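What the Hand Leaves Out
Notes for a talk, by Angharad Owen
June

Start without slides. Ask who has moved a robot arm by hand, by grabbing the wrist and dragging it. Wait. Then ask who got it to do the same job a week later with the table shifted an inch. Fewer hands, I expect.

My claim for the next half hour: teaching by showing is sold as easy, and the easy part is the showing. I've spent two years at Brurnport on this and I still don't trust most of the numbers, ours included.

Two ways to show. You hold the arm and move it (hand guiding), or you sit somewhere else and drive it with a controller or a second arm (remote control). Say this slowly, people mix them up.

Hand guiding. You feel the weight of the thing and you feel contact through the arm. Fine. But your hands are on the robot, so your body is in the camera view and your muscles are doing some of the work. Play the motion back with no person attached and it presses too hard or not hard enough. Also try it with two arms at once. I did, at Bultlow, and looked like a man wrestling a deck chair, according to Nikola Nedeljković, and I am not a man.

Remote control. Clean views, both arms at once, no body in the way. You lose touch. People slow down, hover, and wait to see what the gripper is doing. The robot then learns to hover and wait. I have watched a trained policy pause above a marker for no reason except that Tiburcio Cuautle pauses there.

Numbers, if anyone wants them. The Lova set: 2,306 demonstrations, 23 operators. Sounds like plenty. Now the split – 171 of those came from people in their first session, and we kept them. Leaving them out made the success rate look nicer. I'll let the room decide what that means.

Don't skip: "success" was scored by the same people who gave the demonstrations. Pause here.

Simulation. Everybody's answer to the cost of operator time is to drive a simulated arm. Cheaper, yes. Nothing breaks. But friction is whatever somebody typed in, and a thin round object that rolls away from a real finger may sit there like a good dog in the simulator. Fiore ran 110 simulated tests before touching hardware. Ask what the hardware did. (Answer: they are still tuning.)

Put up both views from the simulated table task. Small objects, white arms, black grippers pointing down. Ask the audience where they would go first, and in what order. They will disagree, and each order is a perfectly good demonstration. Average them and you get an arm heading for a spot between two objects.
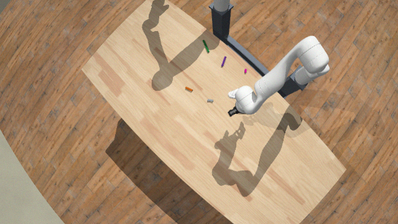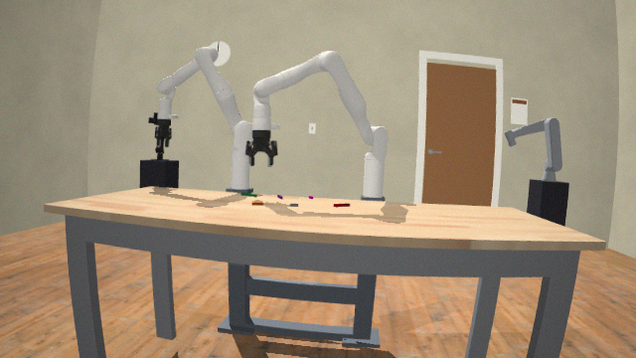
Samuele Costa thinks I'm being unfair here, and that newer methods keep the different orders apart instead of averaging them. He has a point. My reply is that they keep the bad habits apart too, and then pick one.

Close on the request: publish the failed demonstrations, and say who scored them. Questions.

Comments

Samuele Ruggiero: The hovering thing is real. We told our operators to stop doing it and they started rushing, so now the policy knocks things over.

Tiburcio Cuautle: I pause there to check the fingers. I will keep pausing there.

nk_dev: Would have liked more on force feedback. Some rigs do give you touch over remote control, it's just expensive and kind of buzzy.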